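Surface Preparation of a White Work Table Before Sorting Tasks
Project report, Endport workshop course
2025-08-07

1. Purpose

The project set out a repeatable way to clear and wipe a shared table before small parts are sorted on it. The table had been used since February for gluing, cutting and packing, and residue was left on it between groups. Small parts stuck to the residue or were lost among scraps.

2. Materials

Table with a white top
Cotton cloths, washed, 4 per session
Truvance surface cleaner, diluted with tap water
Plastic scraper
Postach storage trays for parts in use
Desk lamp on a movable arm

3. Method

All parts were moved to the trays before cleaning began. Paper scraps and thread were lifted off by hand. Dried glue was pushed up with the scraper held almost flat, working from the back edge toward the front. The first cloth was used damp with cleaner, the second damp with water, and the last two dry. Strokes overlapped by half the width of the cloth. The procedure took 9 minutes.

The top was then checked under the lamp. The lamp was set low at one side so that raised spots would cast a shadow. Any spot found by eye was checked again with a fingertip and wiped once more.

4. Observations

The matte finish made inspection harder than planned. Soft light produces faint diagonal bands on the top, lighter and darker, which early in the project were recorded as streaks of cleaner. Moving the lamp moved the bands. The log sheet was changed so that a mark counted as residue only if it stayed in place under two lamp positions.

White also reads as slightly bluish gray under soft light. Color was dropped as a check for this reason.

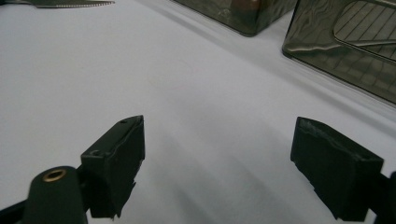 5. Limits

The method was tried on one table. Wood and dark tops were not included. The Cárdenas bench in the next room has a grooved surface and would need a brush.

6. Further Work

A shorter version with two cloths should be tested on days when no glue has been used. The log sheet needs a separate column for lamp position, which is now written in the margin.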